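4.2 What people call a plain table

Our listing data held 2,131 short descriptions of tabletops, written by owners trying to sell or give them away. Over 400 of these used the word "plain," often as the only adjective, and often about tables that were nothing of the kind. Owners, it seems, stop seeing a surface once they have eaten enough breakfasts off it.

We coded each description for color, figure and wear. Color did well. Figure - the loops, arches and ripples in the grain - was mentioned so seldom that our second coder asked whether the column was a mistake. Wear came up mostly as a denial. The Softić and Ivard subsets differed little here, although Ivard sellers were fonder of the word "honey," which we coded as a color after some debate.

Pale wood suffered most. A top such as the one in Figure 2 would usually be listed as "light wood, good condition," and its ovals left for the buyer to discover. Glare may be partly to blame, as a bright patch hides grain well and most sellers work near a window.

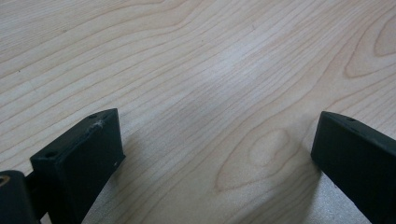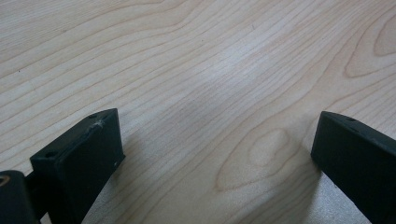

Figure 2. Light-colored wooden tabletop, two views. Both include the long oval figure at center-right and part of another in the upper right corner.

4.3 Asking again

We then showed 600 of the owners their own wording and invited them to revise it. Most added a measurement.

Related items
Nomow: yard words and who uses them
Scratches, dents and "character"
The Zarus chair survey, part 2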